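Minutes of the Cross-Border Trade Working Group, Jostham Chamber of Trade
September 28, 2026, upstairs meeting room

**In the chair:** Esperanza Rosenthal
**Also present:** members from freight, food import, light manufacturing and customs brokerage; one guest from the Luton office
**Apologies:** Trurero Foods

## 1. Minutes of the last meeting

Accepted with one correction. Under item 4, "import license" should read "export license." The clerk will fix the posted copy.

## 2. Customs paperwork at the ports

The brokers reported that the new safety declarations are being sent back more often than the old ones. Of 918 declarations filed by members since the last meeting, 139 came back with a query. Most of the queries were about commodity codes, and a smaller number were about the address of the receiving business. Drivers have been held for up to 24 hours while the answers went back and forth.

The guest from Luton said their office now has a second person read every code before filing. It adds work in the morning but they have had fewer calls from the port. Two members asked whether the group could share a list of the codes that come back most. The brokers agreed to put one together, with the names of the clients taken out.

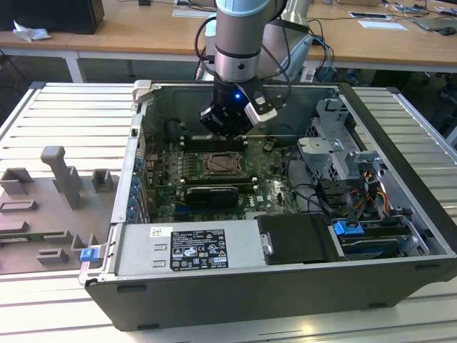
There was some discussion of whether the list should go to non-members. The freight members were in favor. The food importers wanted it kept inside the group until it had been checked. Agreed that it will be checked first and the question raised again.

**Action:** brokers to circulate a draft list of codes before the next meeting.

## 3. Rules of origin

The chair went through the draft text on origin that the negotiators have published. As it stands, a product assembled here from parts made elsewhere would need a supplier statement for each main part. The light manufacturing members said this is workable for goods with a short parts list and hard for everything else. Fülöp, which ships in small batches to eleven buyers on the continent, would have to renew its statements with each batch.

A member asked if one statement could cover a full year. The draft allows it for "regular supply" but does not say what regular means — the chair has written to ask and has had no answer yet.
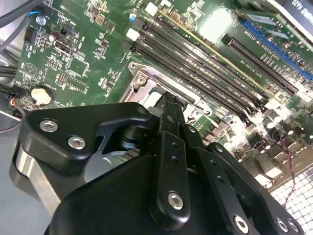
The group then talked about the grace period. The draft gives firms until February to have the statements in place. Manufacturing members want longer, and the brokers said a longer period would be of little use if the form itself is not settled. It was agreed to ask for both things in the same letter: a final version of the form, and a grace period that starts on the day the form is published.

One member did not support the second request and asked for that to be noted. Her view is that firms that have already prepared should not have to wait for the rest.

**Action:** chair to draft the letter and send it around for comments.

## 4. Food and plant inspections

Trurero Foods sent a written note, which was read out. The inspection post has cut its evening hours, and loads arriving late are now parked overnight. They asked if other members have had the same trouble. Two have. The third food importer uses a different port and has seen no change. 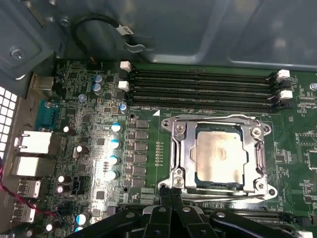 Members felt that a complaint would carry more weight with arrival times attached. Those affected will keep a log of when each load arrives, when it is inspected and when it is released. The freight members offered the use of their own form, which already has the first two columns.

**Action:** food importers to keep the log and bring it to the next meeting.

## 5. Short-term work visits

Brief item. Staff traveling to install or repair equipment for a customer may need a permit in some countries and not in others. The chair has a table from the national association but it is out of date in at least 3 places. Members who have sent staff abroad this year were asked to mark up the table with what they were told at the border.

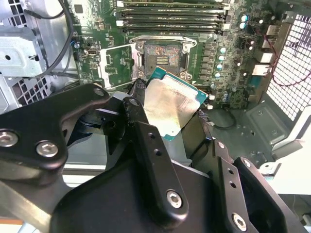

The Luton guest pointed out that the contract matters as well. If after-sales service is written into the sale, some border officers will accept a copy of it in place of a permit. Members were advised to send staff with a printed copy.

**Action:** marked-up tables to the clerk.

## 6. Other business

- The room is booked for the next meeting, same start time.
- Subscription reminders have gone out. Two firms still to pay.
- A request to move the meetings online was put off — the clerk will ask absent members what they prefer.

Meeting closed. Minutes taken by the clerk, subject to approval.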